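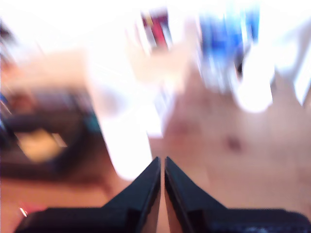 Reading time: 2 min — 415 words

Visit report: Piveck cleaning goods, open day at Fledthorpe

Share (5) | Print this page | E-mail to a colleague

The Fledthorpe site opened to trade visitors on 4 Feb 2024. I attended with Kieran Marsden from our purchasing side. The program was a short talk, a walk through converting and packing, and an hour at the sample tables. Check-in was at the north gate and took longer than the talk.

Piveck buys in cellulose and polyurethane foam in block form and does no foaming on site. Blocks are stored flat on racks for at least 19 hours before slitting, so that the foam reaches room humidity. Graham Oakley, who runs converting, gave the line output as 3635 pads per hour on the standard two-layer product. The line was running slower during our walk, with one slitting head out for blade replacement.

Lamination is a conventional hot-melt process. The abrasive web comes off a roll, is coated, and meets the foam under a nip roller. Sheets are then cut lengthwise and crosswise. Oakley's main concern is edge adhesion: if the web is under too much tension when it meets the foam, it contracts after cutting and the corner lifts. Their check is a manual peel on pads pulled from each batch, both long edges, dry and again after soaking. Rejects go into a bin marked for shredding. I asked for the peel values and was told they are not given out, though the test method can be had on request.

Packing is semi-automatic. Pads are stacked by hand into a chute and flow-wrapped. Cartons hold 100 pads for the catering trade, and the retail format is a sleeve.

The sample tables were the useful part of the day. Visitors could handle everything, and most did. Long formats were out as well as the usual hand size. 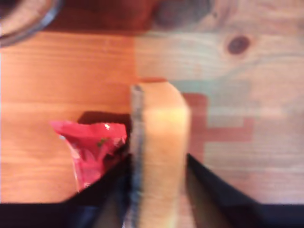 The long format is aimed at people cleaning work surfaces and trays, where a standard pad means more passes. Grip is the weak point. With no waist cut into the sides, the pad has to be held by its full width, and with wet hands I found it tended to roll toward the abrasive side. Marsden had less trouble, but he has larger hands. A waisted version, under the working name Grokirness, is planned for May.

The Ugwu range is the same construction with a softer web for coated pans. We compared the two on a scrap steel plate. The standard web left fine marks; the Ugwu web left none that I could find, but needed more strokes on baked-on starch.

Points to follow up: test method document, carton dimensions — the sheet handed out gave only the inner size — and minimum order for the long format.

Lunch was sandwiches. Parking is limited and the overflow lot is unpaved.

Print this page | E-mail to a colleague | 5 shares | 0 comments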